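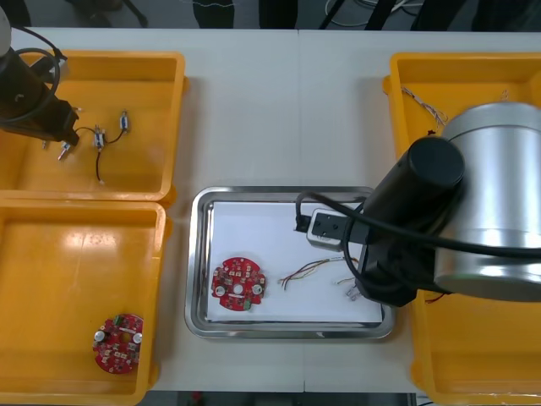

Section 4: Fitting the drain solenoid on your Sadelden garden irrigation timer

If you have made it this far, the timer box is on the wall, the lid is off, and you have probably already had one cup of coffee over it. Good. The next part is slower than the last one, so give yourself a clear hour and a dry afternoon if the weather will let you. You will need a small Phillips screwdriver, a towel, the bag of fasteners marked C, and the sheet of stick-on labels that came folded inside the lid.

Before you begin, shut off the water at the house and unplug the transformer. We know you know this. Please go and check anyway, even if you did it before Section 3.

4.1 Getting the solenoid ready

1. Take the solenoid out of its bag and wipe off any packing dust with a dry cloth. Don't use oil, and please don't use the spray can that lives under everybody's sink.

2. Press the plunger in with your thumb and let it go. It should come back by itself, smoothly, without a gritty feeling. If it sticks, try it a few more times before you decide it is a bad one.

3. Look over the two wires where they leave the coil. The covering should be whole all the way down. 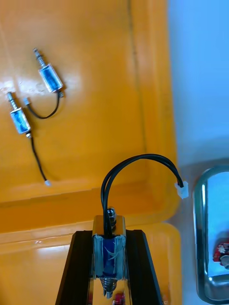 Figure 4-1. Solenoid with metal housing, blue coil and plunger spring.

4. Slide the solenoid into the drain bracket, spring end down, and start both screws by hand. Leave them loose for now - you will want a little play when you line up the plunger with the drain flap.

Note: Kits packed before June 10, 2022 came with a bracket that has round holes instead of slots. It works just as well, but you will need to line things up before you start the screws.

4.2 Wiring

5. Bring both solenoid wires up through the rubber grommet. Leave a gentle loop inside the box, enough that you could lift the board out later without pulling on anything.

6. Put one wire under the terminal marked D and the other under COM. It doesn't matter which goes where. Tighten until snug, then give each wire a light tug.

7. Label both wires. Primo Grasso, who wrote the first version of this guide, skipped the labels on his own timer and spent most of a December weekend sorting it out again.

CAUTION: Never connect the solenoid straight to a wall outlet, even for a quick test. The timer transformer is the only supply it should ever see.
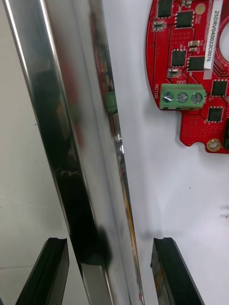

4.3 Lining up and testing

8. Push the plunger all the way in and hold it there. The drain flap should open fully and sit clear of the hose fitting. Move the bracket up or down until it does, then tighten both screws.

9. Plug the transformer back in, but leave the water off. Hold the DRAIN button until you hear a click. Let go, and you should hear a second, softer click as the flap closes.

10. Turn the water on slowly and run the drain cycle once. It lasts 40 seconds with the factory settings, and you can stretch it to 70 in the Extras menu if your hoses run a long way downhill.

If there is no click at all, unplug the transformer and go back to step 6, as a loose COM wire is the usual trouble. A steady buzz means the plunger isn't traveling all the way in, and a small move of the bracket will generally cure it.

Note: If you have more than 200 feet of hose on one line, run the drain cycle twice before the first hard frost. It takes hardly any time and saves a lot of split fittings.

Keep the spare screws in the lid pocket. Then put the cover back on, close the latch, and go on to Section 5, where we set the clock and the watering days.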